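Keep the Shared Table

Our library branch in Tevstead is being refitted, and the plan that went up by the front desk in October has no big tables in it. There are booths along the windows, twelve single desks with dividers, and a row of soft chairs. The old tables, the long ones that seat eight, are marked for disposal. I think that is a mistake, and I'd like to say why before the comment period closes.

I should admit I was slow to notice. I read the plan for the things I cared about, which were the opening hours and whether the restroom would finally be fixed. Rami Mahasneh pointed out the tables. He has used the one by the atlases for years to sort family papers, and he wanted to know where he was supposed to spread them out. A desk with dividers is 40 inches wide. He measured it at the furniture display.

The case for single desks is not foolish. People ask for quiet. They ask for outlets and for a spot where a stranger won't sit across from them. The designers counted people at the big tables on several mornings and found that most seats were empty most of the time. On paper that looks like wasted floor.

But an empty seat at a shared table is part of how the table works. People leave gaps, and into the gaps go coats, maps, sewing patterns, and a second person who came to help. A parent sits beside a kid with fractions. Two people go over a lease. None of that fits at a desk built for one body and one laptop, and a count of occupied chairs will never show it.

Work done with the hands needs surface more than it needs seats. Anyone who has cut fabric on a kitchen counter knows this. So does anyone who has tried to put a clock back together on a tray. You need room for the thing you are working on, room for your elbows, and room for the pieces you aren't using yet.

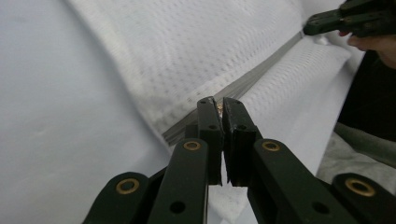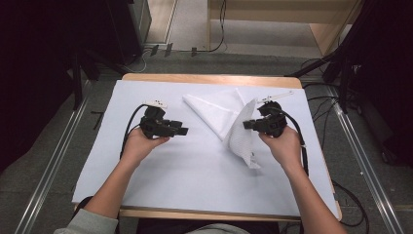

The second picture shows two hands at work over a covered tabletop.

Homes used to supply some of this space. My grandmother's dining table was in use all day and was cleared only for supper. I live in an apartment now with a table that folds off the wall, and so do plenty of people on my street. When the new buildings went up on Khalaf Street, the listings bragged about work nooks. A nook is fine for email. It is no use for wrapping a bicycle wheel or laying out a quilt.

The usual answer is that there are other places to go. There is a paid workshop across town, Brondden, and it's a good one. Membership costs more per month than I spend on gas. The coffee shops have tables the size of dinner plates and would prefer you didn't stay. The school opens its art room to adults twice a year. After that you are down to the floor of your own living room, which is hard on the knees past a certain age.

I put some of this to Teodora Softić, who used to manage a branch in the next county and went through a refit there. They took out all but one of their large tables and bought seating from Nuvatent, the same supplier our branch is considering. She told me the booths were popular right away. She also told me the one remaining table became the subject of complaints within a few weeks, as the tax help, the stamp club and the after-school group all wanted it at the same time. They ended up with a sign-up sheet. A few people who used to just turn up stopped coming, and she could name them.

That last part bothers me most. Booking suits people who plan their week. It doesn't suit a man who walks in at 3 p.m. with a shoebox of receipts and needs somewhere to tip it out. The long tables asked nothing of him. He didn't have to explain what he was doing or how long it would take.

I have heard the argument about noise, and I agree with part of it. Tables get talkative, and a person studying for a nursing exam deserves some peace. The branch has two floors. Put the desks upstairs and leave the tables on the ground floor near the entrance, where it is already noisy from the door and the book drop. The plan gives that area to a display wall and a seating group that I can't imagine anyone using for longer than it takes to tie a shoe.

Cost doesn't settle it either. The tables are paid for. They are scratched, and one has a leg shimmed with folded card, but they are solid and a weekend of sanding would do them good. The draft budget has a line of 300 dollars for hauling them away. I would rather see that money go to sandpaper and varnish.

My request is a small one. Keep three of the long tables, drop the seating group, and try it for a year. Comments can be left at the front desk or dropped in the box by the returns slot. The form has a space for your branch, a space for your name, and four lines for what you think. You can attach extra pages.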